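From: Alaric Pettigrew
To: cundar-growers list
Subject: Re: [cundar] leggy tomatoes again, and the seed order

Hi all,

Catching up on the digest after a long Tuesday, so sorry if somebody has answered this already. Denise wrote:

> I started my tomatoes the last week of February like the handout
> said and they're already flopping over. They're on the sill in the
> kitchen, south side, and I turn the trays every morning. Stems are
> like thread. Do I pitch them and start over or is there a way to
> save them? Also, did the seed order go in yet? I still owe for the
> peppers and I can't find the email with the total.

Don't pitch them! Tomatoes are about the most forgiving thing you can grow in a yogurt cup. Get yourself some deeper pots, drop each seedling in so that the dirt comes right up under the first real leaves, and firm it in gently. The buried part of the stem puts out roots and in a couple of weeks you'd never know they'd been sulking. I did this with a whole tray of Gunnlaugssons two years back (the plum one, the seed Hal's cousin brought us) and they went on to be the best plants I had that summer. One of them outlived the fence it was tied to.

Your sill is the trouble, though. A south window feels bright to us but to a tomato in early spring it's a dim hallway. I fought mine for years before I gave in and hung a shop light over the utility table in the basement. It's a plain four-foot fixture on two lengths of chain, and I keep it close, maybe a hand's width over the tops, and raise it a link or so at a time as they grow. Mine goes on at six in the morning and off at eight at night, which makes 14 hours, and the timer cost less than a bag of potting mix. If you've got a fan you can let it blow on them on low for part of the day, too. It toughens up the stems. My wife says the basement sounds like a motel.

And check your heat. If the kitchen runs warm and the light's poor they'll stretch no matter how often you turn them. Once they're up they'd rather be a bit cool, so a back bedroom would suit them better than over the radiator.

Peppers are the other way around – they want it warm and they'll sit there and pout if they don't get it. I leave mine on the heat mat a good while after the tomatoes have come off it. Don't give up on the Nirkovs, by the way. I had a message from Bev on Sunday saying hers were duds, and I told her the same thing: wait. Last year mine took so long I'd reused half the cells for basil, and then of course I had peppers coming up in the basil.
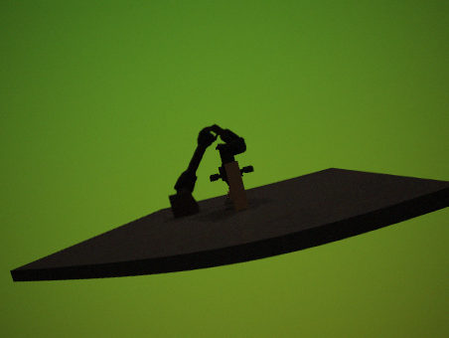
Posted by Alaric Pettigrew to cundar-growers | reply to list | reply to sender

OK, seed order. Yes, it went in. The total came to $136 for everybody together, shipping included, and Cosex took off the bulk discount without me having to call and argue like last time. Denise, I don't have your share in front of me but I'll send it to you off list so you don't have to dig. Cash is fine, a check is fine, and if you want to pay in rhubarb again I'm not going to say no.

They were out of two things. The yellow storage onion is gone until fall, so I let them swap in the red one (same days to maturity, keeps a little less well, nicer on a burger). And there's no Cundar pole bean this year at all, anywhere, I looked. That one stings a bit given what our list is called. If any of you saved seed from last summer, could you look in the back of the fridge or the garage drawer or wherever you put it? Even a small envelope would do. I've got one short row's worth left myself and I'm planning to grow the whole lot for seed and not eat a single one, which will take some willpower around the end of July.

If you do find some and you're not sure how old it is, roll ten beans up in a damp paper towel, put that in a sandwich bag somewhere warm and look at it after a week. Seven or more sprouted and I'd plant it like normal. Under five, plant it thick and hope. Beans hold up pretty well if they've been dry, much better than onions or parsnips, where I wouldn't bother with anything past its first year.

Two odds and ends before I quit. The compost delivery is going to be at the same place behind the church as last spring, and would people please bring their own buckets this time, because I never did get mine back. And whoever has the long-handled bulb planter, I don't need it, I'd only like to know it's alive.

Oh, and for Frank, who asked about hardening off: start with an hour out in the shade, out of the wind, and add a bit every day for a week or ten days. If you forget them out there overnight and it frosts, they're done, and I say that as a man who has stood on his porch in a bathrobe looking at forty dead tomatoes. Set an alarm on your phone.

More when the box comes. I'll post a pickup time once I've sorted everything into envelopes, probably on the dining room table, probably over somebody's objections.

Alaric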